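How a Hinge Works

A hinge joins two parts so that one can turn while the other stays still. Doors have hinges. So do many small cases with lids, such as the kind that holds earbuds.
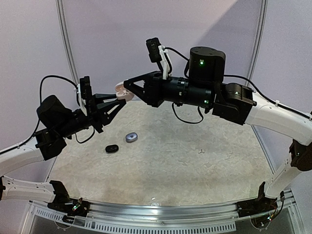
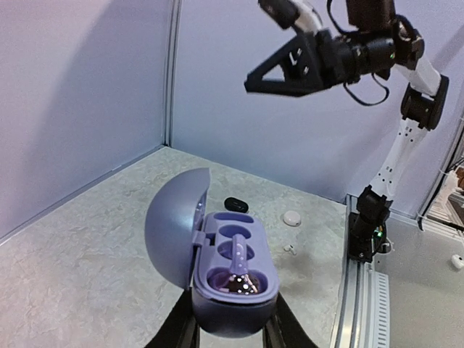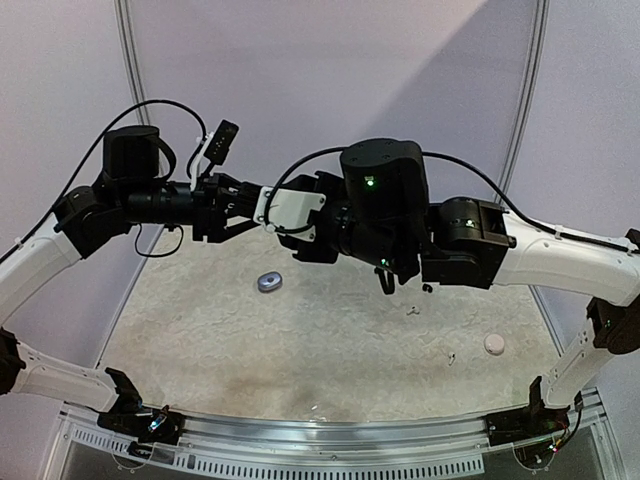 Parts of a hinge

The pin is a thin rod. The lid turns around it, and the line through the middle of the pin is called the axis. On a door, metal plates called leaves wrap around the pin - one is screwed to the door and one to the wall.

Why the handle is far away

Push a door near its hinge. It is hard to move. Push it 25 inches from the hinge and it moves easily. A push far from the axis has more turning force, or torque.

Try it

Fold a card in half. Open and close it 60 times. The fold is a hinge with no pin, and it gets weaker as the paper fibers bend and break.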